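Kesent Workshop Notes
@kesentnotes
July 18, 2024

Thread on small-item storage and the table it sits on. I have been sorting one cube's worth of mixed small things and comparing ways to stack them. Notes are mostly for my own reference, but several people asked about the table too. 1/

The table first. Rectangular top, rounded corners, pale wood finish, one round black cable grommet. I bought it from Grotgate secondhand in November. The legs have leveling feet, and on carpet you need to reset them after every move. 2/

Finish matters more than I expected for sorting work. A high-gloss top throws glare back at you and small pale items disappear into it. A matte top with visible grain is easier on the eyes, but the grain hides hairline scratches until you get down low and look along the surface.

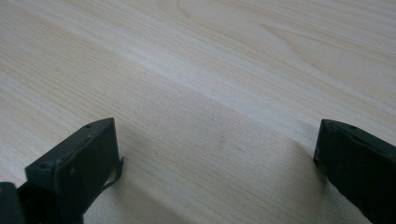 I check the top at a low angle before each session. Grit is what does the damage: one grain under a box, one push across the table, and you have a scratch for good. Dry microfiber first, then a barely damp cloth, then dry again. No spray cleaner near the grommet. 3/

The grommet is a minor nuisance. It takes a standard cable but it also takes anything small that rolls. Dremetti sells a blank cap that is supposed to fit. It does not fit mine. A square of black felt pressed into the hole does the job and comes out with tweezers. 4/

The box. White, cube-shaped, open on one side. I use these open side forward, never open side up. Open side up, you get a bin, and everything you want is at the bottom. Open side forward, you get a small shelf and can see most of what you own. 5/

The cost of open side forward is that contents come out when you move it. Tilt the box back a few degrees when you lift and keep one palm low across the opening. If you need to carry it any distance, put it in a tray. 6/

Fill order, after a lot of repacking: tangly things at the bottom, rigid things in the middle and at the sides, flat things on top. Tangly means anything curved or hooked that grabs its neighbors. It makes a springy base and it is the one group you never want to pull from above. 7/

Cups are the awkward shape. They waste space standing up and they roll lying down. Wedge each one against a wall of the box or against another item. If a cup can turn when you tap it, it will work its way to the front. 8/

Round slices in two loose rows hold better than one tall stack. A stack looks tidier for a minute and then slides as a unit — rows fail one piece at a time, and you can put one piece back.

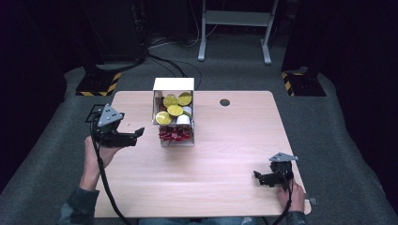

Packed box near the far edge: citrus slices in the upper part, white cups, small red pieces below.

On placement. Far edge of the table, opening toward you, a little left of center if you mostly reach with the right hand. That keeps a clear work area between you and the box. I used to park it in the middle and spent half the session reaching around it. 9/

Labels: I tried the Wickramasinghe color-dot system, up to 8 dots per box, one per category. Fine for closed boxes. Pointless for open ones, where the contents are already the label. I peeled them off and the adhesive took a week to stop collecting lint. 10/

Someone asked about dividers. I run one shelf insert per box at most. Two inserts give you slots too low for a cup, so the cups end up loose on the table and you have gained nothing. Measure your tallest item before cutting anything. 11/

Also asked: liner or no liner. A thin non-slip liner on the floor of the box, cut a little short at the front so it does not curl over the lip. Skip it on the upper level. Slices grip each other well enough. 12/

Next thread will cover lids, which I mostly dislike, and the 64-piece assortment I still have to sort. Replies are open if you have a grommet cap that fits. Please include the diameter. 13/13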